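Since Monday I keep a written rule for gripper work at home, and I wrote it after I lost 52 recordings. The rule is short. Before every session I clean the finger pads, I open and close each gripper fully, and I write the result in the log – also when everything is fine. If one check fails, I stop and do not "try only one more." At Valwood we did the same with big arms, and I think small tools deserve it too.
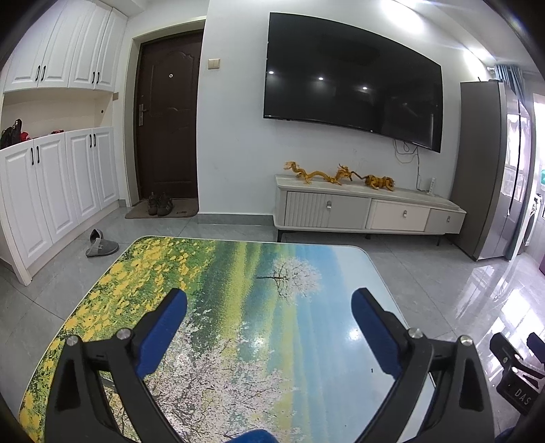 Noguchi wrote under my last post that a log of good results is soon filled in without looking, and that a number should be asked for each time.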